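Position Paper: Plan for the Retry First
Gorar Institute, Software and Controls Section
January 9, 2022

It is the view of this section that most software for robotic disassembly gives too much attention to the first attempt and too little to the second. Our work at the Murncombe laboratory concerns the opening and servicing of desktop computers, and it has led us to a firm position on how planning software should be written.

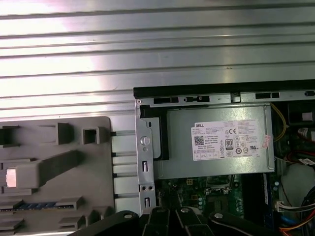
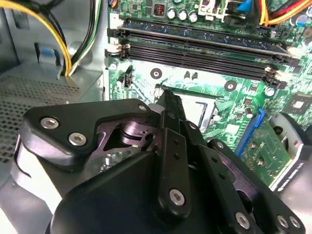 Views inside a desktop computer case from the wrist camera.

The common practice is to build a perception module that finds a part, a planner that produces a path to it, and a controller that follows the path. Each is tested alone, and each is given a score. A detector that is right 97 times out of 100 is considered finished. The difficulty is that a computer may call for a dozen or more separate actions, and the small error left in each module is carried into the next. A team that reports only the score of each module has not yet said whether the job can be done.

We hold that recovery should be part of the plan from the start. The planner should be required to state, before any motion begins, what the camera ought to show when the motion ends. If the view does not match, the software should have a named next step, even if that step is to withdraw and look again. In Zinine, our in-house planning library, an action without such a statement will not compile. The rule was unpopular when it was introduced, and some staff still regard it as a burden. It has remained in force.

There are fair objections. Checking takes time, and on a long job the pauses add up. Colleagues at our Ağca office have also argued that a learned controller, given 1,000 good demonstrations, will pick up recovery without being told. That may prove correct for simple parts. Cables remain a harder case: they bend, they hide what lies under them, and no two machines arrive with them in the same position. We would not wish to rely on a controller that cannot report what it expected to find.

A second matter is tooling. Logs should be readable by the person at the bench as well as by the author of the code. In December we reduced our failure codes to 12, each written as a plain sentence. Reports from the bench have been easier to act on, and arguments over the cause of a stop are shorter.

We therefore ask that groups publishing in this area report full-job results together with module scores, and that they list every retry.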